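Visit to the Sturnbridge Joinery Works, 2019-05-08

Thirteen members of the Society travelled to Sturnbridge at the invitation of Gedis, whose works there have supplied reading-room furniture to libraries since the 1950s. The party was received by the works manager, Mr Thongchai Ratanaporn, and divided into two groups for the morning.

The first hour was given to the timber yard. Boards are stacked outdoors under a roof for 52 weeks before they are brought into the drying sheds, and each stack carries a card with the date of arrival and the name of the sawmill. Members asked several questions about the supply of English oak, which has become dearer and less regular since January. Mr Ratanaporn replied that the firm now buys ash and beech in larger amounts, chiefly for chair frames.
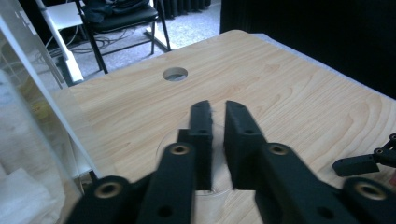

Vol. 13, No. 6

After lunch in the canteen the groups came together in the finishing shop, where a run of tables for the new library at Belura was being oiled by hand. Three coats are given – four where the table will stand near a window.

Ms Floor Van Wijk then showed the order books, the oldest of which records the sale of 1446 stools to a single county. The Society is grateful to her for allowing members to handle them.

Members wishing to join the autumn visit should write to the Secretary. Travel costs will again be shared.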